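4.3 Filling and Bleeding the Heating Loop

Read section 4.2 before you start. The Jalley wall unit must be mounted, level, and connected to both the supply and return pipes. Leave the power off until step 9.

CAUTION: Do not fill the loop from a hot water line. Water above 40 °C can deform the flow meter seals.

1. Close both drain valves at the bottom of the manifold.

2. Open the lockshield valve on every radiator. Write down the number of turns for each one if the loop was balanced before.

3. Connect the fill hose to the inlet marked F. Tighten the collar by hand, then give it a quarter turn with the 51 mm wrench supplied in the parts bag.

4. Open the inlet valve slowly until the gauge begins to move. Stop at 2 bar.

Note: On loops with more than one floor, the gauge will drop for several minutes as water reaches the upper pipes. Top up as needed. Do not go above 2 bar to make up for the drop.

5. Close the inlet valve and wait ten minutes. If the gauge falls during this time, check the compression fittings in the order shown in Table 6, starting with the fitting nearest the pump.

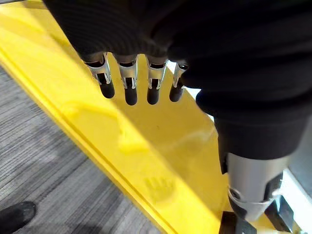
6. Bleed the radiators, lowest floor first. Hold a cloth under the bleed screw and turn the key counterclockwise one half turn. Close the screw when a steady stream of water comes out with no spitting.

7. Check the gauge after each radiator. If it reads less than 1 bar, refill as in step 4 before going on.

8. Remove the cap from the automatic air vent on top of the manifold. Leave the cap off for the first week of use, then refit it loosely.

9. Turn on the power. Press and hold MODE until the display shows code 167. The pump now runs in purge mode, switching between low and high speed. Gurgling is normal in this mode.

10. When the code clears, press MODE once to return to standby. Check the pressure again and remove the fill hose. Fit the blanking cap to the inlet.

CAUTION: Do not leave the fill hose connected after filling. Local plumbing rules may treat a permanent connection as a backflow hazard.

If code 167 does not clear

Air is still trapped in the loop. Turn off the power, repeat steps 6 and 7, and run purge mode again. If the code stays on after a second attempt, check that the pump arrow points toward the supply pipe.

Kazemi pumps made for earlier wall units have the arrow on the underside of the housing. Use a mirror to read it.

Inhibitor dosing is covered in section 4.4. Do not add inhibitor before the loop has been bled.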